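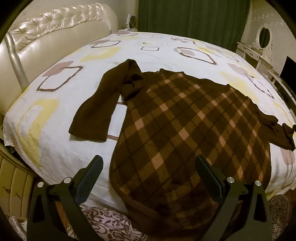 The hostel in Shehu has 197 beds and stays open through winter, when the wind comes off the harbor and the rooms get cold. The manager has run it for five years. "People pack for the beach," she said. "I tell them to bring a sweater, a brown argyle one like your grandfather's if that's all you own." March is her favorite month - the old town is quiet and the ferry to Brimon still runs.

Asked what most guests miss, she named the lighthouse steps. "Go early, before the tour buses. Then walk back by the fish market."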